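4. Setting up your first grasp segment pass

Now for the fun part! By the end of this section Stukska will be cutting your hand-held recordings into approach, grasp, carry and release segments on its own, and the planner will have real targets to chew on. You need a finished camera calibration (section 3) and at least one recorded session on disk.

4.1 Load the session

1. Start Stukska and open the Sessions panel.
2. Choose Import, then point to the session folder. Pick the folder itself, one level above the video files.
3. Wait for the index bar to fill. A session of 2,000 frames usually loads while you're still reading this step, but a slow external drive can drag things out.
4. Check the frame count in the lower corner against the count in the recorder log. Our demo session, Nilier, has 1,044 frames. If the two numbers differ, stop and see section 9, "Dropped frames."

Note: Sessions recorded before the February release have no width channel. Stukska can still segment them from the video, and it does a surprisingly good job, but expect to fix more boundaries by hand.

4.2 Tell the tracker where the finger pads are

The segmenter wants to know how far the fingers are open at every moment. It gets this by following the two pads through the video, so a good seed frame makes everything downstream better.

1. Scrub to a frame where both pads are in clear view and the gripper is open.
2. Press P. Two small crosses show up.
3. Drag one cross to the middle of each pad. Left cross on left pad, please! Swapped crosses give you a negative width, and every open will be read as a close.
4. Press Track and let it run in both directions.
5. Open the Width plot. You should see flat stretches joined by smooth slopes.

If the plot has spikes, go to the tallest one, fix the crosses there and run Track again. Two or three corrections clean up most sessions (this is oddly satisfying to watch).

Caution: Track overwrites any corrections made outside the selected range. Save a copy first if you've spent time on them.

4.3 Mark candidate objects and the place target

1. Stay on a frame from before the first grasp, with the fingers open and the objects still apart from the hand.
2. Choose Objects > Propose. Stukska draws an outline around everything it thinks could be picked up.
3. Delete the outlines you don't want. Patterned bedding, rugs and tablecloths are the usual troublemakers: a printed cloud or a line of lettering has crisp edges, and the proposer loves crisp edges.
4. Where two objects touch or overlap, check that each has its own outline. Use the Split tool (S) to draw a line between them.
5. If something is resting on top of something else, decide now whether the pair is one object or two. Select both outlines and press G to group them. The planner treats a group as a single body.
6. Outline the container and set its type to Place target. Trace the rim as well as the outer wall. The rim is what the planner uses to pick a clearance height.

Tip: Set the lens profile to Wide before you judge any outline. Straight edges bow in the raw video, and an outline that looks wrong on the raw view often fits beautifully once it's corrected.

4.4 Run the segmenter

1. Open Segment > Run.
2. Leave Minimum hold at 13 frames for your first try. Lower values catch quick pinches and also catch plenty of noise.
3. Press Go. Segments appear on the timeline as colored bars.
4. Click any bar to jump to its first frame. Nudge a boundary with the arrow keys.
5. Give each approach segment a target from your object list.

Note: An approach is allowed to have more than one possible target. When open fingers face a tidy row of things, pick the object lying between the pads and let the later frames settle the matter. In the frame below, the card deck with the warrior artwork sits between the two blue pads, so it goes in as the first guess, with its neighbors kept as alternates and the open cardboard box set as the place target.

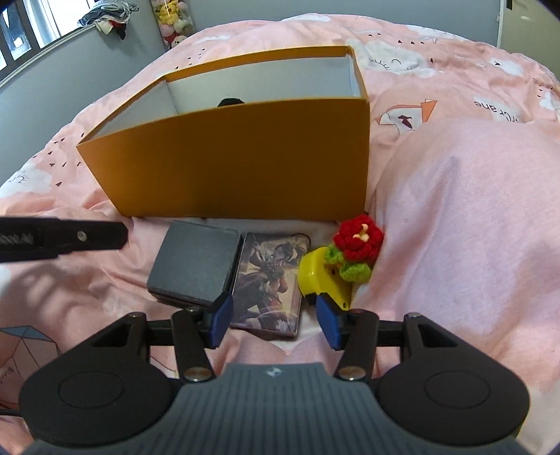 4.5 Export to the planner

1. Choose Export > Pilkington plan file.
2. Tick Include alternates if you kept any.
3. Save, then open the file in Pilkington and press Preview to watch your segments play back as planned motion.

Lakholm | Stukska User Guide, Section 4 | Contact support | Copyright Lakholm, all rights reserved | Back to top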